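Print this page | E-mail this page
Last updated: May
Reading time: 4 minutes

Polling place inspection checklist, Revenbridge town council by-election
Completed on the walk-round before opening, with the inspector's comments

Station: Pillai Hall, main room and side entrance
Registered voters assigned: 165 in the first register, remainder in the second
Inspection started: 6.10 a.m.
Doors to open: 7 a.m.

Mark each line Pass, Fail or Fixed. A line marked Fixed was wrong on arrival and put right before opening. Comments are kept with the return and may be read by candidates and their agents.

1. Getting in

1.1 Main door unlocked and wedged or hooked open. Pass.
1.2 Ramp at side entrance in place, no movement when stepped on. Fixed. The top edge stood proud of the sill. Reseated and taped. It should be looked at again at midday, as wheels will shift it.
1.3 Signs visible from the road in both directions. Fail. The sign on the Pletau side is hidden by a parked van. A second sign has been tied to the railings, but it is lower than the guidance asks for.
1.4 Path lit for early and late voters. Pass. One lamp is slow to come on. It did come on.
1.5 No campaign material inside the boundary line. Fixed. Two leaflets were on the notice board, one from each of two parties. Both taken down and handed to the presiding officer.

2. The room

2.1 Booths placed so that nobody can see over a voter's shoulder. Fixed. The end booth faced the kitchen hatch. Turned to the wall. The hatch shutter is also down and should stay down until close of poll.
2.2 One booth at wheelchair height. Pass.
2.3 Pencil in each booth, attached. Pass. Spares are in the blue box under the clerk's table.
2.4 Trailing leads covered. Fail, then Fixed. The lead to the clerk's lamp crossed the walkway. Rubber strip found in the store cupboard and laid over it.
2.5 Fire exits clear. Fixed. Stacked chairs were in front of the rear exit. This was also noted at the last election here. The hall booking form should say it plainly.
2.6 Capacity notice posted. Pass.

3. Ballot papers and box

3.1 Seals on ballot paper packets unbroken. Pass.
3.2 Number of packets agrees with the delivery note. Pass, on second count. The first count was out by three. Two packets had stuck together and a short one had been put with the spare forms.
3.3 Ballot box shown empty to those present, then sealed. To be done at 6.55 a.m. by the presiding officer. Two agents have asked to attend.
3.4 Seal number written in the log. 43. Written clearly and initialled.
3.5 Spare seals in a closed envelope. Pass.
3.6 Tactile voting device and large-print notice present. Pass. Staff were asked to try the device and both could use it.

4. Registers and equipment

4.1 Paper registers present and for the correct ward. Pass. Checked against the ward map, first and last street in each.
4.2 Electronic register starts and shows the correct date and ward. Fixed. It needed two attempts. The paper register is the one to rely on if the two disagree -- staff have been told this and it is on the card at the desk.
4.3 No network cable or wireless connection to the count system. Pass. There is no count system at this station. Counting takes place centrally.
4.4 Service record for the office computers supplied by Lestimico seen. Pass. The record covers 16 machines held at the council offices, none of them used to mark or count votes.
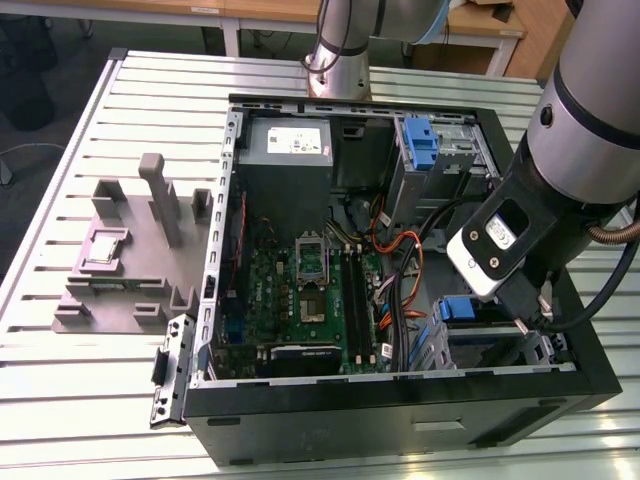

4.5 Equipment cases locked when unattended. Fail. One case has a broken catch. It is to stay under the clerk's table, in sight, until a replacement comes.
4.6 Telephone number for the elections office tested. Pass. Answered on the fourth ring.

5. Staff

5.1 Presiding officer and clerks present by 6.30 a.m. Pass. One clerk arrived at 6.28.
5.2 Identification badges worn. Pass.
5.3 Staff know what to do if a voter has already been marked as voted. Pass. One clerk was unsure which form to use. The form was found and the steps gone through.
5.4 Breaks arranged so that two people are always at the desk. Pass. The rota has a gap at 4 p.m. The presiding officer will cover it.

6. Outstanding at opening

1.3 Road sign height, Pletau side. Ask the van's owner to move if they can be found.
4.5 Broken catch. Replacement requested by telephone at 6.45 a.m.

Neither item is enough to delay opening. The ramp at 1.2 is added to the midday visit, along with the rear exit at 2.5 -- chairs have a way of going back there once the hall is in use.

Inspection finished: 6.50 a.m.
Copy left with the presiding officer. Original to the elections office with the evening return.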